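4.2 What repeat buyers told us about the subscription offer 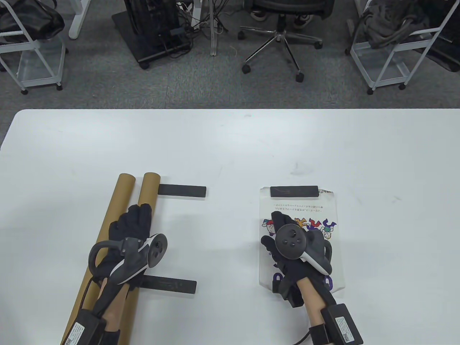

The second wave of the survey gave us the result we had most hoped to test. Of the 1,586 customers on the Sildale mailing list who opened the invitation, 200 completed every item, and 59 of those agreed to a follow-up call. That is a lovely set of conversations to have for a mid-sized retailer, and we have drawn on all of them in what follows.

Our starting point was Moller, the house brand, which sells the same ground coffee in two ways: as a single bag, and as a monthly plan under the name Uvau. Earlier work would lead us to expect price to carry most of the weight in the choice between them. In the calls, price came up late and often only when we asked. People wanted to talk about control! They liked being able to skip a month, they liked the short reminder before each order, and several remembered the exact wording of it. One caller had kept her plan through two house moves and spoke about it with real affection.

We find this exciting for a simple reason. Loyalty in the survey items was measured with the usual nine-point scale, and on that scale plan members and single-bag buyers look much alike. The calls pull the two groups apart. Single-bag buyers describe a product they enjoy. Plan members describe an arrangement, with a history and small rules of their own, and they judge the brand by how well it keeps to them.

Coding was done by the first author and by Vandana Bhatt, who worked from separate copies of the transcripts and met only after both had finished. They disagreed on 9 calls. Most of these turned on whether "I never got around to canceling" should count as inertia or as mild satisfaction, and we spent a very enjoyable afternoon on that question. In the end we kept a separate code for it, and it proved useful again in Section 5.

One caution about timing. The calls began in September, right after the Paul stores dropped their own coffee plan, and some callers had joined Uvau from there. We ran the comparison with and without them. The pattern held both ways, though it was weaker among buyers who had been with Moller for less than a year.

Figure 3. Gloved hands with controllers at a white table.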